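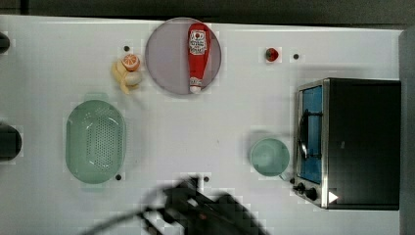
Kitchen Table Project: Gallery

Narlow Robotics Club, posted Sep 14, 2018

The kitchen table is the club's main project this year. Members teach a robot arm to pick up toy food and dishes and put them somewhere sensible, mostly on plates and in bowls. The project started in February with one arm, a white tabletop and a box of play kitchen items, and it has run every club session since. There are 29 members on the list this term, from Year 8 to Year 12. They work in groups of four.

Jawad Kiani teaches Digital Technologies at Narlow and runs the sessions. Shoaib Khokhar is the student lead for the table and looks after the log.

Ketchup on the plate

The ketchup bottle is lying across the plate, with the orange and banana to the left of it. The gripper is over the near side of the table. The colander and the small green bowl were both part of the afternoon's list.

The bottle is harder than it looks. It is long compared with the plate, so if the arm lets go too close to one end the bottle tips off. Groups get one point for touching the bottle, two for lifting it and four for leaving it on the plate with nothing hanging over the table. The fruit scores less. Most groups do the strawberry first to check that the arm is lined up, then move on.

How a session runs

Each group has a driver, a spotter, a recorder and someone on resets. The driver moves the arm by hand controller. The spotter stands at the side with the stop button and does nothing else. The recorder writes down the task, the start time, the finish time and whether the attempt counted. The person on resets puts everything back where the next task card says it should go.

Jobs change after every 10 minutes. If you missed a turn as driver, tell Shoaib and you will go first at the next session.

An attempt is stopped at 80 seconds. It still gets logged, and it is marked as a stop. Please don't leave these out. The model the Year 11 and 12 group is training needs to be checked against the bad attempts as well as the good ones, and last term we lost a fair bit of time working out which ones were missing.

The log had 2,068 attempts in it at the end of last term. Baloch House was ahead on total attempts and Greltitz House was ahead on score. House totals will go up on the noticeboard outside the lab once this term's are checked.

Fruit, mug and bowl

The arm is in from the left with its blue light on, over a dark green dish. The mug is beside the toaster oven, and there is a strawberry next to the light blue bowl at the near edge. A second strawberry is up at the top right.
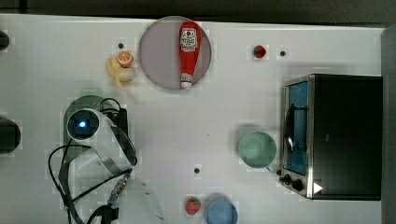

With two strawberries on the table the task card has to say which one is meant. The cards now read "strawberry, near" and "strawberry, far". Older cards that only say "strawberry" should go in the recycling.

The toaster oven stays where it is for all tasks this term. Tasks that use the door have been put off until the gripper pads are replaced. The old pads are worn on one side and slip on anything smooth. Jawad has ordered two sets and they should be here in a couple of weeks.

Rules at the table

Hands stay off the tabletop while the arm is live. The driver says "clear" and waits for the spotter to say it back before moving.

Cables are checked by the spotter before each run. If a cable has caught on anything, stop and call Jawad or Shoaib over.

No real food or drink in the lab. This includes water bottles on the bench behind the controller.

Toy food goes back in the tub at the end, dishes in the crate underneath. The banana and the orange have both gone home in somebody's bag this year and were missed at the next session.

Coming up

The Pranulgate Challenge is our next outside event. Schools set up their own tables and are given the task cards on the day, so groups need to be comfortable with items in places they haven't practised. From now on the resets person will draw positions out of a hat for the second half of each session.

Narlow can enter two groups. Anyone who wants to be considered should give their name to Shoaib and have at least one full session in each of the four jobs. Permission forms are in the tray by the lab door and need to come back signed before groups are picked.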